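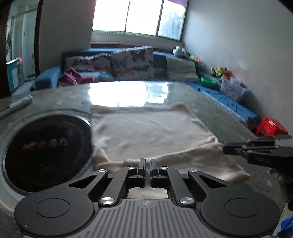 Februar 2025
Nenoto, Handgreifer, Lokalisierung und Öffnungsweite
Zimmer mit dem blauen Sofa, Tuch-Sequenzen

Stand von gestern: Der Tracker aus dem Tondier-Zweig verliert die Pose in diesem Zimmer deutlich öfter als im Flur. Arnaldo hatte die Kalibrierung in Verdacht, ich eher die Maske. Heute beides durchgegangen, Kalibrierung zuerst.

Kalibrierung: Intrinsik beider Kameras mit dem Board neu gerechnet und gegen die alten Werte gehalten. Der Reprojektionsfehler liegt in derselben Größenordnung wie vorher, keine systematische Richtung in den Residuen. Randbereich ist etwas schlechter als die Mitte, das war beim alten Satz genauso. Habe die neuen Werte eingecheckt, damit wir nicht zwei Stände haben, aber daran liegt es nicht.

Maske: Die feste Maske für den eigenen Greifer deckt den Körper und die beiden runden Lager ab, die Arme aber nur in der geschlossenen Stellung. Sobald der Greifer aufgeht, wandern die Arme mit den Schraubenköpfen aus der Maske heraus und liefern sehr schöne, sehr stabile Ecken, die sich mit der Kamera mitbewegen. Der Tracker nimmt sie gerne. In Sequenzen mit viel Textur fallen sie bei RANSAC raus, bei wenig Textur können sie die Mehrheit stellen, und dann steht die Pose still, obwohl die Hand sich bewegt. Genau dieses Muster sieht man in den Trajektorien: kurze Plateaus, danach ein Sprung.

Maske jetzt abhängig von der Öffnungsweite. Für einige Stützstellen von zu bis offen je eine Maske gezeichnet, dazwischen wird interpoliert und ein Rand dazugegeben. Die Weite kommt aus dem Schätzer vom vorletzten Eintrag. Wenn der keinen gültigen Wert liefert, wird die Vereinigung aller Masken genommen. Das kostet Bildfläche, ist aber ungefährlich.

Der zweite Greifer ist damit noch nicht erledigt. Bei beidhändigen Aufnahmen ragt er seitlich ins Bild und bewegt sich unabhängig von allem anderen. Eine feste Maske hilft da nicht. Vorläufig: Segmentierung aus dem Clostville-Modell auf jedem Keyframe, dazwischen mit dem optischen Fluss weitergeschoben. Bei schnellen Handbewegungen hängt die Maske sichtbar hinterher. Yiran schlägt vor, die Pose der anderen Hand zu benutzen und den Greifer aus dem CAD-Modell ins Bild zu projizieren. Das wäre sauberer, setzt aber voraus, dass beide Hände im selben Koordinatensystem liegen und die Zeitstempel passen. Bei den Zeitstempeln bin ich nicht sicher, siehe unten.

Boden und Spiegelungen: Die glänzenden Fliesen sind das zweite Problem. Die Reflexion vom Fenster wandert mit der Kamera, und am Rand des hellen Flecks entstehen Ecken, die eine Weile halten und dann abreißen. Sie verhalten sich geometrisch wie Punkte unterhalb der Bodenebene. Einfacher Test: Bodenebene schätzen und alles verwerfen, was trianguliert klar darunter liegt. Das hat mehr gebracht als erwartet. Nebenwirkung: Wenn die Ebene am Anfang schlecht geschätzt ist, fliegen auch gute Punkte raus, und die Initialisierung kippt. Deshalb greift der Filter erst, wenn die Ebene über mehrere Keyframes stabil war.

Obergrenze für Features pro Bild steht jetzt auf 200, verteilt über ein Raster. Ohne Raster sitzen fast alle auf den gemusterten Kissen und den Sachen auf dem Sofa, also weit weg von der Hand, und die Translation wird weich. Mit Raster bekommt auch der Vordergrund etwas ab, auch wenn die Ecken dort schwächer sind.
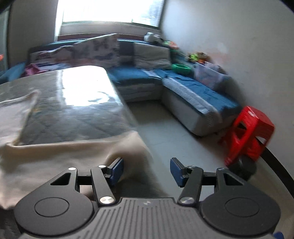
Greifer offen, Tuch über der Matratze mit Plastikhülle, Fenster überstrahlt.

Die Folie auf der Matratze ist schlimmer als der Boden. Unter dem Glanz liegt das Rautenmuster vom Stepp, und das Muster wiederholt sich. Der Matcher springt gelegentlich um eine Raute weiter, der Fehler ist dann lokal konsistent und kommt durch den Ausreißertest. Verhältnis zwischen bestem und zweitbestem Treffer strenger gestellt. Danach bleiben auf der Matratze kaum noch Punkte übrig, was hier in Ordnung ist, solange Sofa und Wandkante im Bild sind. Beim Herunterbeugen auf das Tuch sind sie das nicht immer. Für diese Strecken verlassen wir uns auf die IMU.

Der Ebenentest vom Boden lässt sich auf die Matratze nicht übertragen. Die Folie ist nicht eben, und das Tuch liegt darüber. Habe es trotzdem einmal laufen lassen, Ergebnis unbrauchbar, wieder ausgebaut.

Belichtung: Automatik regelt beim Schwenk zum Fenster nach unten, und das Tuch verliert seine Struktur erst, wenn es wieder hochregelt und überzieht. Mit fester Belichtung bleibt das Tuch brauchbar, das Fenster ist dann ganz weiß. Das Fenster ist mir egal, ich maskiere gesättigte Bereiche jetzt ohnehin. Für neue Aufnahmen: Belichtung fest, vor Beginn auf das Tuch eingestellt. Arnaldo trägt das ins Aufnahmeprotokoll ein.

Lauf über den ganzen Satz
34 Sequenzen, Konfiguration mit neuer Maske, Bodenfilter und strengerem Matching. Bei 5 geht die Pose weiterhin verloren. Ich habe mir alle angesehen. Die meisten reißen beim tiefen Griff ins Tuch ab, wo fast das ganze Bild heller Stoff ist. Eine fällt aus der Reihe: dort ist die Pose schon vor dem Griff weg, und der andere Greifer läuft quer durchs Bild. Das passt zur nachhängenden Maske.

Insgesamt sind 1.631 Bilder als ungültig markiert. Darin stecken auch die Abschnitte, in denen der Tracker zwar eine Pose ausgibt, die Kovarianz aber über der Schwelle liegt. Die Schwelle habe ich nicht angefasst, sonst ist der Vergleich mit den alten Läufen wertlos.

Öffnungsweite: Der Schätzer nutzt die Stellung der Arme. Im Gegenlicht verschwimmt die dunkle Kante vor hellem Hintergrund nicht, das ist gut. Vor dunklem Hintergrund ist es umgekehrt schwierig, schwarz auf schwarz. Die Werte springen dann zwischen zwei Lösungen. Einfachen Medianfilter davorgesetzt. Der verzögert ein wenig, für die Maske reicht es, für die Aktionen im Training vermutlich nicht. Für das Training also weiter ungefiltert exportieren und die Gültigkeit als eigene Spalte mitgeben.

Zeitstempel: Zwischen linker und rechter Hand ist ein Versatz, der nicht konstant ist. Habe die Winkelgeschwindigkeiten aus IMU und Bild pro Hand korreliert. Pro Hand passt es. Zwischen den Händen driftet es langsam über die Dauer der Aufnahme. Ich vermute, dass der Export nach Öztürkmen die Startzeit nur einmal liest und danach Bilder zählt. Wenn Bilder fehlen, läuft es auseinander. Im Code noch nicht nachgesehen. Yiran kennt den Exporter besser und schaut hinein.

Kleinkram:
Die Vorschau im Viewer zeigt immer noch die alte Maske, nicht die interpolierte. Ich habe eine Weile am falschen Ende gesucht. Der Pfad ist hart eingetragen, muss in die Konfiguration.
Der Cache für die Segmentierung wird nicht verworfen, wenn sich die Modellversion ändert. Bis das behoben ist, den Ordner vor jedem Lauf von Hand leeren.
Logausgabe vom Bodenfilter auf Debug gesetzt, sie hat alles andere zugeschüttet.

Offen:
Projektion des zweiten Greifers aus dem CAD-Modell, erst wenn die Zeitstempel geklärt sind (Yiran).
Gewichtung der IMU beim tiefen Griff. Das Rauschmodell ist noch das vom Datenblatt, Arnaldo nimmt eine längere Ruheaufnahme auf.
Die Sequenz mit dem frühen Abriss noch einmal mit handgezeichneter Maske für den anderen Greifer rechnen. Wenn sie durchläuft, ist die Segmentierung der Engpass.
Flur-Sequenzen mit der neuen Konfiguration wiederholen. Ich rechne dort mit keiner Änderung, gelaufen ist es aber noch nicht.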